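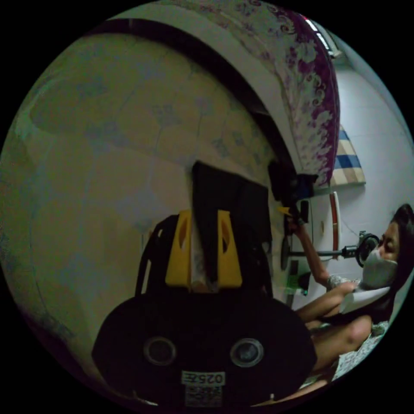

Yellow slotted fingers on black fabric, bedroom trial.

Hand-held gripper trial: FAQ
Updated October. Short answers, will tidy later.

What are we comparing?
Two finger sets for the Rurar hand-held. The yellow slotted plates and the older Prandow pads. Same body, same camera, same clothes.

Why clothes?
Hardest thing on our list. Boxes and cups went fine with both sets. Thin fabric is where they split.

Which one is better on fabric?
Slotted, so far. 58 clean picks out of 109 tries, Prandow pads got 50. Not a huge gap. Most misses were double layers, two garments coming up together.

Does dark clothing matter?
For the fingers no. For the camera yes, black on black is bad, edges dissapear. Put a pale sheet under if you have one.

Can two tools be used on one bed?
Yes. Keep the bodies apart, the wide view picks up both and the Carkden tracker sometimes swaps them. Check labels before you start.

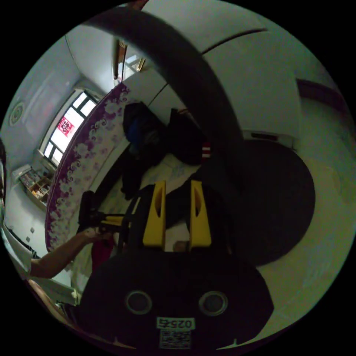
Lui wrote in: "We got the swap too, every time the two tools crossed. Restarting the tracker didn't help. Turning the second one on ten seconds later did. Also, are the pads worth keeping for socks?"

Good tip, added to the setup sheet. Socks: keep the pads, slots snag on ribbed knit.

How long do fingers last?
Rated 3,000 closes by our own bench test. Check the slot ends for cracks before that.

Do I need to recalibrate after swapping fingers?
Yes. Full open, full close, twice. Takes a minute. Skip it and teh width reading drifts.

Where do the logs go?
Trial folder, one per finger set. Dont mix them.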